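Caster wedge fault

The caster wedge fault is a failure recorded in two-arm robot cells that pack and turn wheeled luggage. In it, a gripper closes on the mount of a caster wheel, the suitcase shifts, and the fingers can no longer open or pull free. The cell stops with both arms loaded. The name comes from maintenance notes kept at the Tamden packing laboratory, where the fault was first logged as a separate item. Before that it had been filed under general gripper stalls.

Background

The Tamden laboratory runs a bench for handling soft and rigid travel goods. A typical job has two parts. In the first, clothing and small loose items are placed in an open hard-shell case. In the second, the case is closed and turned or moved across the table. The control software, called Drastimum, plans both arms together and treats the suitcase as a single rigid box.

That assumption holds well enough for the lid and the ribbed sides. It works less well at the wheeled end. Casters swivel, and the mounts that hold them stand out from the shell. A finger that closes there has a small, hard feature between its jaws and the full weight of the case behind it.

Description of the fault

The fault develops in stages. One gripper takes hold at a wheel mount while the other supports the opposite corner. If the supporting arm lifts or pushes before the first arm has settled, the case rotates a small amount. The mount then turns inside the jaws. The fingers are forced against the shell on one side and the wheel on the other, and the motor current rises until the drive shuts off.

Because the drive shuts off with the fingers closed, the grip stays on. The second arm goes on holding its share of the load for 2 seconds and then also stops. Early versions of Drastimum released the second arm at this point, and the case could drop at one corner. This is the part of the fault that was treated as a safety matter.

Work at the bench covers an open case with clothing and cosmetics as well as handling of the closed shell.
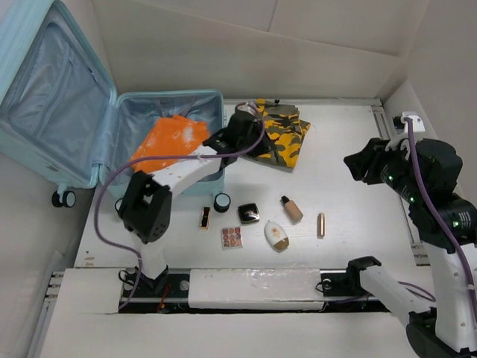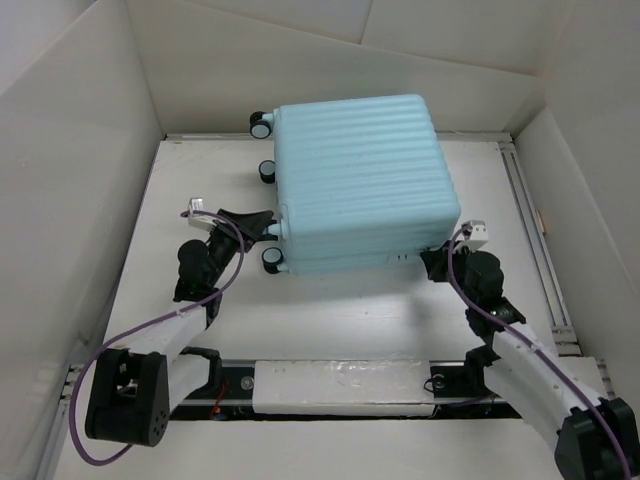 Why does the gripper stay closed when its motor shuts off?
The finger drive uses a screw gear that cannot be turned backward by the load. Cutting power leaves the fingers where they are, and they open only when the motor is driven the other way or the screw is turned by hand.

Causes

A review by Bennani, the firm that services the arms, looked at 274 stop events from the Tamden bench. It separated the wedge fault from ordinary stalls by checking whether the fingers could be opened from the control panel. Where they could, the event was left as a stall.

The review named two main causes. The first was timing. Each arm reported that it was ready when its fingers met resistance, and resistance from a swiveling wheel was read the same way as resistance from a firm grip. The second was the shape of the fingers. Narrow tips slide easily into the gap between a wheel and the shell, and once there they have little room to back out.

Cable routing was also examined. A cable that catches on a corner of the case can pull on the wrist and produce a current rise that looks much like the early stage of the fault. The review did not find that cables caused wedging, but it noted that they made some log entries hard to sort.

Recovery

The usual recovery is done with the cell in hold and the case supported from below. Blocks are placed under the raised side first. The supporting arm is then lowered until the blocks carry the weight, and only after that is the wedged gripper driven open at low speed.

If the motor will not open the fingers, the screw is turned by hand through a port in the gripper housing. Power to that arm is locked off during this step. Pulling the case away from the fingers is not allowed under the bench rules. It can crack the wheel mount, and the case may come loose suddenly toward the person holding it.

Loose goods are cleared from the table before a closed case is moved. Small bottles and compacts can roll or slide under the shell and change its height at one side — enough, in some logged events, to start the rotation that leads to wedging.

Changes to the software

Drastimum was changed in 3 steps. The planner was first given a keep-out zone around each wheel. Grips on a mount remained possible, but an operator had to approve them one at a time. A second change made the supporting arm hold its position after a stop until it was released by hand. The third added a short test pull after each grip, so that a swiveling part could be told apart from a fixed one.

The test pull made each job slower, and some operators turned it off for lighter cases. A later update removed that option.

Related faults

The strap snag is a similar fault found with soft bags, in which webbing wraps around a finger joint. It is usually less serious, as webbing can be cut. Flosis, a finger cover with a smooth outer face and a blunt tip, was designed for strap snags and was later tried against caster wedging. The blunt tip kept the fingers out of the gap at the wheel, but it also made flat fabric harder to pick up, and the covers were taken off for clothing work.

See also

Gripper stall
Two-arm load sharing
Non-backdrivable gear
Protective stop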